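McIver Hall, Numley
Premises safety checklist with comments, February round

Checked by: Greer Strachan
Accompanied by: Euan Ogilvie (parts 1 to 3), Maureen Pilkington (kitchen)
Marks used: OK, Attend (fix before the next round), Stop (not to be used until put right)

Items marked "carried" were on the last sheet and have not been cleared. Comments are kept short. If a comment is missing, the item was checked and there was nothing to add.

Part 1. Outside and entrance

1.1 Path and front steps - Attend
Third step has a loose nosing on the left side. It moves underfoot. Dougal Swanson has been asked to refix it with longer screws. Moss on the path has been scraped off as far as the gate but not beyond.

1.2 Handrail - OK
Firm at both posts. Paint is flaking at the bottom bracket.

1.3 Outside lights - Attend (carried)
The lamp over the side door comes on late and goes off again after a minute or so. Same comment as last time. Sensor to be changed, not cleaned.

1.4 Front door and closer - OK
Closes fully from half open and from wide open. Door does not slam. The date stone above it (1804) has a hairline crack which was marked in pencil at the last round and has not passed the mark.

1.5 Ramp - OK
Grit bin is half full. The scoop is missing again.

Part 2. Fire safety

2.1 Escape routes - Attend
Main route clear. The rear route had two stacks of chairs in the passage at the start of the round and we moved them into the store. Chairs must not be left there, even overnight. Please tell the dance class, who put them out and away more often than anyone.

2.2 Fire exit doors - OK
Both push bars tried. The rear one is stiff for the first inch of travel and then free. A drop of oil at the hinges would help.

2.3 Extinguishers - OK
All gauges in the green. Pins and seals in place. The bracket by the stage has been lowered as requested.

2.4 Alarm test - OK
Tested from the call point in the lobby. Heard in the kitchen with the extractor running, in both toilets and in the upper room with the door shut. Log book signed.

2.5 Emergency lighting - Attend
The fitting at the top of the stairs went dim before the end of the test. Battery is on its way out. The others held.

2.6 Notices - OK
The capacity notice (65 seated) is back up inside the main door. The old one, with the wrong assembly point on it, has been taken down and thrown away.

Part 3. Main hall and upper room

3.1 Floor - OK
No raised blocks. One patch near the stage is duller than the rest and should be watched for slipping once the floor has been polished.

3.2 Chairs - Attend
39 of the stacking chairs have had their feet changed. The rest still have the old hard feet and mark the floor. Two chairs were found with a cracked seat and are in the boiler room with tape across them. Do not bring them back out.

3.3 Tables - Attend
Folding tables: locking stays tried on each one. One stay does not click home unless it is pushed by hand, and a label has been tied to it. The plain wooden tables in the upper room were checked for splinters, wobble and raised edges. Tops are sound and the grain is smooth to the hand. One leg needs a felt pad. 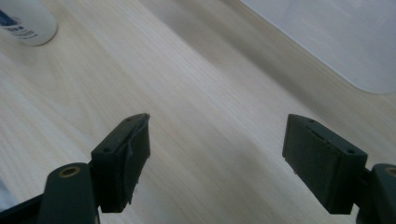 3.4 Stairs to upper room - OK
Treads firm. The white edging strip has worn thin on the top two steps and will want doing by the summer.

3.5 Windows - Attend (carried)
Restrictor on the middle window is bent and lets it open wider than it should. Part ordered from Flekilero, no delivery date yet. The window is to stay locked until then, and the key is on the hook in the office.

3.6 Heaters - OK
Guards fixed. Nothing hung on or leaning against them. Hirers have been drying coats on the one nearest the door, so a notice has gone up.

Part 4. Kitchen

4.1 Cooker and hood - OK
Gas isolator turns easily. Filters were washed by Maureen before the round. She would like a second set so that one can be in use while the other dries.

4.2 Urn - Stop
The Kakatetti urn drips from the tap and the lid does not sit level. It has been unplugged and labelled. Use the kettles for now. Dindo Manalo will look at the washer, but if the lid cannot be made to sit properly the urn should go.

4.3 Fridge - OK
Reading on the door thermometer was 4 degrees at 10.15. The weekly sheet on the side has gaps in it, mostly where the lunch club was off.

4.4 First aid box - Attend
Short of medium plasters and burn dressings. Eyewash is in date. The accident book has one new entry, a grazed knee on the ramp, no follow-up needed.

4.5 Knives and sharp items - OK
All in the block or the lockable drawer.

Part 5. Actions

Step nosing (1.1) - Dougal, before the next hire if he can manage it
Side door sensor (1.3) - Dindo
Stair light battery (2.5) - Dindo
Chair feet (3.2) - Euan to order
Table stay and felt pad (3.3) - Dougal
Window restrictor (3.5) - Greer to chase
Urn (4.2) - Dindo to report back
First aid supplies (4.4) - Maureen

Copy of this sheet to the office folder and one on the board in the lobby. The boiler service certificate was not in the folder when we looked. Euan thinks it is with the insurance papers and will check.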